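Print this article | E-mail to a colleague
4 comments | 31 shares

3.2 Batter preparation and resting time

All batters were prepared from a single lot of commercial soft wheat flour (Tundent, 9.1% protein as labeled) in order to remove flour variation from the comparison. Sugar, baking powder and salt were weighed and sifted together with the flour. Buttermilk, egg and melted butter were combined separately and brought to room temperature before mixing. The wet ingredients were folded into the dry by hand with a silicone spatula until no dry flour remained on the sides of the bowl. Mechanical mixing was tried in the pilot phase and dropped, as even short runs at low speed gave visible tunneling in the crumb.

Each batch was divided into three portions. The first was baked at once, the second after 31 minutes at room temperature, and the third after 69 minutes. Portions were covered during resting and were not stirred again. A total of 216 muffins entered the final data set, divided equally among the three resting times. Muffins from the pilot phase were not included.

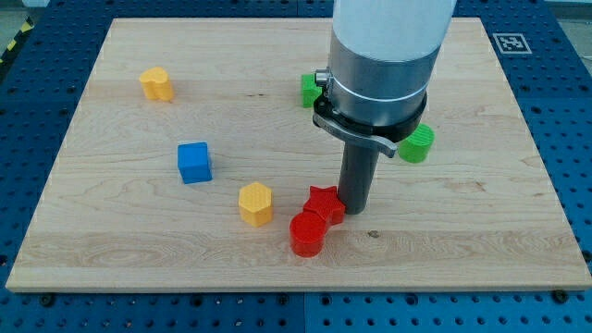

Figure 3. Wooden board and colored plastic blocks on the perforated worktable.

Baking was carried out in a Sernar deck oven with the fan switched off. The oven was allowed to recover to its set temperature between loads, and tray position was rotated from one load to the next. Muffins were removed from the tray after five minutes and cooled on wire racks. Height was measured at the highest point of the dome with a digital caliper. Volume was determined by seed displacement following the procedure of Hämäläinen, with millet used in place of rapeseed.

Resting had a clear effect on dome shape and a weaker one on volume. Muffins baked at once had flatter tops and spread more at the rim. Those from the longer rest were taller at the center, but the difference between the two rested groups was small and fell within the variation seen between batches. Crumb firmness followed the same order. We attribute the change in shape mainly to hydration of the flour, which thickens the batter and limits sideways flow early in the bake. Loss of gas from the baking powder during the rest would be expected to work against this, and may explain why the gain levels off.

Panel scores from the Tremthorpe sessions are treated separately in Section 3.3.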